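The new manager at Womwood wants anglers to put their fish back. Not everyone is convinced

The man who took over the fishing at Womwood in June is used to being disagreed with. He had been on the bank for less than an hour, he told me, when a regular came up and asked whether he had ever caught a trout in his life.

"I said I'd caught a few," he says. "He didn't look as though he believed me."

The argument is over his plan to turn the smaller of the two lakes, Clasau, into catch and release only. The larger lake, Arai, will carry on as before, with a limit of 8 fish on the top ticket. Clasau will be barbless hooks, rubber nets and nothing killed.

I asked him why. Put-and-take has kept the place going for 32 years, and I have yet to meet the angler who drives out there for the scenery.

"Because we can't keep buying fish at this rate," he says. "The stocking bill is most of what we spend. If a trout gets caught three times before it dies, that's two I haven't had to pay for."

That is at least a straight answer. It is also a different one from the notice in the lodge, which talks a good deal about conservation and never mentions money. When I put this to him he shrugs. "You can have both reasons."
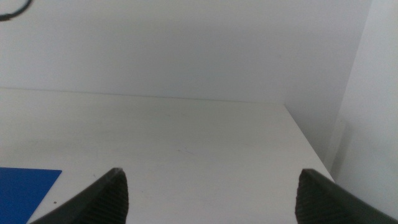 A white table against a plain wall.

His case rests on the returns book. Last season it showed 2,874 trout taken from the two waters, 278 of them from Clasau. He reads this as proof that Clasau is underfished and could do with a new sort of visitor. I read it as proof that people don't much like fishing Clasau, and I'm not sure that telling them they can't take anything home will change their minds.

"It's a harder water," he says. "It's deep off the dam and the weed comes up early. The people who like it really like it. They're mostly putting fish back as it is."

Are they? The book doesn't record returned fish, so there is no way to check. He admits this and says the new cards will have a column for it. How many anglers fill in a column on a wet evening is another matter.

Then there is the warm weather. A rainbow played out in August and held up for a photograph may swim off and still be on the bottom by morning. He says Clasau will shut when the water gets too warm, and that he has bought a Vostex thermometer to keep an eye on it. I asked what temperature he would shut at.

"I haven't settled on a number yet."

And if it's a busy morning, with the car park full and tickets already sold?

"Then I'll have to be unpopular," he says. "I'm getting some practice."

He won't say what happens if takings fall, except that he will look at it again in the spring. Day tickets for Clasau will be cheaper than for Arai – he wouldn't tell me by how much – and the boats are staying where they are.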